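Finanzierung der Postzustellung im ländlichen Raum
Projektbericht, Mio Sakai und Minttu Kinnunen, August 2019

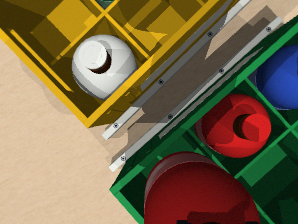

Abb. 1: Gelbe und grüne Kunststoffkiste, Simulation, Draufsicht

Untersucht wurde, ob die Filiale Netholm nach einem Verkauf des Gebäudes als Mieterin weiterbestehen kann. Grundlage sind 578 Fragebögen aus Netholm und Alville, erhoben im März. Fast 40 Prozent der Befragten nutzen den Schalter mindestens monatlich. Modell A (Rückmiete) belastet den Haushalt ab dem zweiten Jahr stärker als Modell B (Verbleib in öffentlicher Hand). Pensionsrückstellungen sind in beiden Modellen nicht enthalten.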